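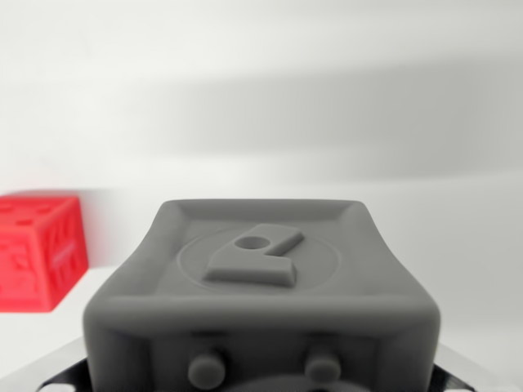
Most failures in small cast parts are decided before any metal is poured, at the point where someone chooses how thick to make a wall and how tight to make a corner. Foundries have worked to rules of thumb on both for generations. A sharp internal corner concentrates stress as the casting shrinks, and a sudden change in section leaves one side solid while the other is still liquid. A gray block with heavily rounded edges, a raised rim and a shallow recess in its top face shows the usual answer to the first problem: no hard corner on the outside, and a rim that curves down into the front face without a step. The faint ring engraved in the recess raises a separate question, that of how fine a groove a mould can hold.

Groove depth is where Raffaele Longo spends much of his time. Longo runs the pattern shop at Karkaleck, a jobbing foundry that pours aluminium and bronze for pump makers, boat fitters and anyone else with a drawing and a deposit. The shop was built around timber patterns and still keeps a full loft of them. New work is mostly drawn on a computer and made up in plastic, but the allowances have not changed. Aluminium is given its shrinkage, draft is added to every vertical face, and machining stock goes on wherever a cutter will later pass.

"The sand doesn't know what the pattern is made of," Longo says. "It knows whether it can let go."

Draft remains the most common omission on incoming drawings. A face drawn dead square to the parting line will drag sand as the pattern is lifted, and the damage appears later as a rough patch or an inclusion. Longo's shop returns such drawings with the faces marked in red. Customers who object are quoted for a loose piece or a core, and the objection is usually withdrawn.

Surface texture is the second matter. Green sand reproduces a good deal of what it is rammed against, including tool marks and the fine ridges left by layered manufacture. Karkaleck seals its plastic patterns with two coats of filler primer and cuts them back between coats. Corentin Guérin, who came to the trade from furniture finishing, prefers shellac on timber and will not use it on anything else. His patterns for the Drala valve body, first rammed in February, have now made more than 200 moulds, with one repair to a core print.

The economics are less settled. A timber pattern for a part of moderate size can occupy a tradesperson for 45 hours. The plastic equivalent needs 13, most of it sanding. Against that, timber can be altered with a chisel and a fillet of wax while the customer waits, and a plastic pattern with a thin shell tends to crack when a rammer lands badly. For runs beyond 375 moulds the shop recommends neither, and machines the pattern from aluminium plate.

Mingxuan Liao, who buys castings for the pump maker Farnititz, asks for the pattern material to be written on the order. Her reason is storage. Timber moves with the seasons, and a pattern that sat through a wet winter in an unheated loft may no longer match its own core box. She has the critical dimensions checked before each repeat run and charges the time to the job.

Longo has begun relabelling the loft by year of last use. The oldest timber gear patterns are on the north wall, and those are staying where they are.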